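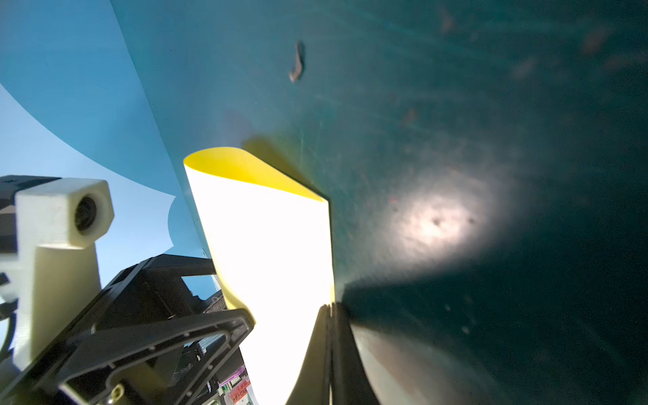

Good morning. My subject is the handling rules we wrote at Oltden for two-finger work with thin sheet, and where those rules still fall short. Thin sheet is awkward to write rules for, as the part has no fixed shape. Take the sheet on the slide: rolled into a curve, white on the outer face and yellow on the inner one, with the white so strongly lit that it is nearly washed out. A rule that says "hold the part by its edge" needs to say which edge, and how the arm finds it under that light. Pause here. Ask who in the room has a written rule for lighting.

Where the rules came from

The first draft was a single page by Salim Mohamedi, covering speed limits and the stop button. Gitau Nyaga then went through 1,861 logged runs on the Temonus cell and sorted the stops by cause. We expected dropped sheets to lead the list. Misread edges led it, mostly on folds, and 46 of those runs had been logged as good. The current version has 13 rules. I will cover the ones that caused argument.

Rule on folds

A fold is accepted on the crease and the corners, checked separately. A straight crease does not excuse a corner that sticks out past the sheet beneath it. Checks are made with the fingers clear of the fold line. If the arm's own shadow lies on the paper, the operator notes it in the log – the colour reading on that area is not to be used.

(If short of time, skip the colour reading and go on.) 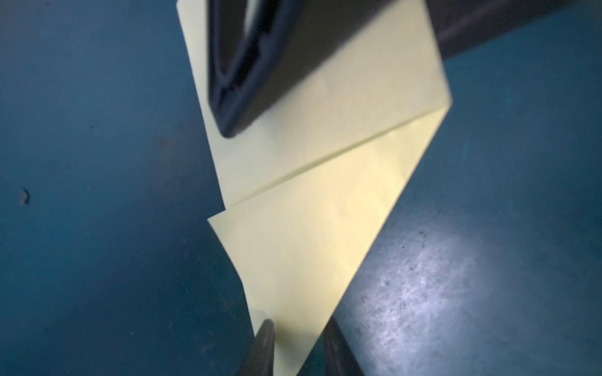
Rule on the work surface

Inspect the surface before the first run and after each change of material. Record scratches, marks and loose bits. A worn surface may stay in service, but the record must show where the wear is, so that a speck is not later taken for a torn corner. Glare is recorded the same way. Seren Rowlands wanted a hard limit on glare. We could not agree on how to measure it, and the rule asks for a note only.

Rule on grip

Close to contact, stop, then close to the set force. Do not correct a poor grip by squeezing harder; open, back off and approach again. After three failed tries the run ends and a person clears the sheet with the arm stopped. Where sheets are held together, the log says "more than one" unless they have been separated and counted.
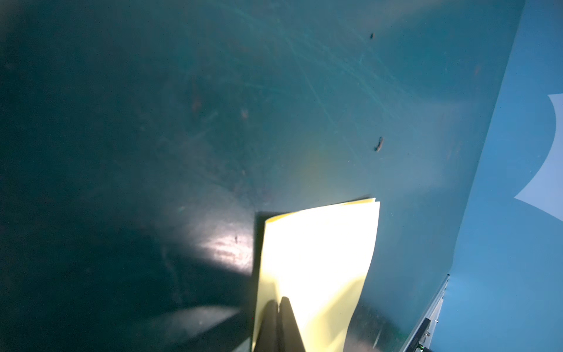
The last part of the grip rule is the one most often broken. Operators write down the number they loaded, which may differ from the number in the fingers. Hok-lam Wei's audit at Mwakalinga found the same habit, so I doubt it is local to us.

Open points for discussion: who signs off a changed grip force, how long logs are kept, and whether the Didex form needs a separate field for glare. Take questions on the form last.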